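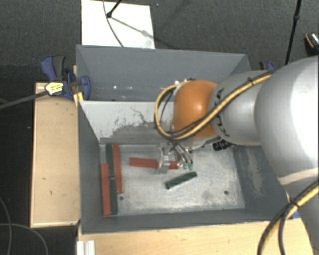

Zuletzt geändert: Dezember, 14:07 Uhr

Handhabungstechnik, Begleitblatt 7
Vorführung am Arbeitsplatz Ellora, Labor Fodau

Das Begleitblatt fasst den Inhalt der Vorführung zusammen und dient der Vorbereitung des Laborberichts. Es ersetzt nicht die Sicherheitsunterweisung, die vor Betreten des Labors nachzuweisen ist.

1. Gegenstand
Vorgeführt wird das Greifen länglicher Blöcke aus einem Behälter (Griff in die Kiste). Der graue Behälter ist durch eine Trennwand in zwei Abteile gegliedert und mit Klemmen fixiert. Rote und grüne Blöcke liegen im vorderen Abteil, teils dicht nebeneinander an der linken Seitenwand, teils einzeln. Der Roboterarm greift von rechts in den Behälter.

2. Fachliche Schwerpunkte
Für den Greifvorgang sind Lage und Orientierung des Blocks zu bestimmen. Ein einzeln liegender Block lässt mehrere Anfahrrichtungen zu. Liegen Blöcke nahezu parallel und eng beieinander, fehlt den Greiffingern seitlicher Raum; in Wandnähe ist zusätzlich die Kollision mit der Behälterwand zu prüfen. Die Abnutzungsspuren an Boden und Trennwand sind bei der Bildauswertung als mögliche Störgröße zu berücksichtigen.

Die Greifplanung erfolgt mit der Software Naltum. Grundlage ist das Verfahren nach Pangilinan, siehe Skript, Seite 146.

3. Ablauf
Treffpunkt ist Raum 181. Die Vorführung findet in Gruppen statt und umfasst 3 Durchgänge mit jeweils veränderter Ausgangslage der Blöcke. Fragen werden zwischen den Durchgängen beantwortet. Während der Bewegung des Arms ist der Arbeitsbereich nicht zu betreten.

4. Aufgaben zum Laborbericht
Skizzieren Sie eine Ausgangslage und tragen Sie für jeden Block die zulässigen Greifrichtungen ein.
Begründen Sie eine geeignete Reihenfolge der Entnahme.
Erläutern Sie, wie sich die Neigung der linken Seitenwand auf das Greifen wandnaher Blöcke auswirkt.

Der Bericht ist über die Kursseite einzureichen. Gruppenabgaben sind zulässig, sofern die Anteile der Beteiligten gekennzeichnet sind.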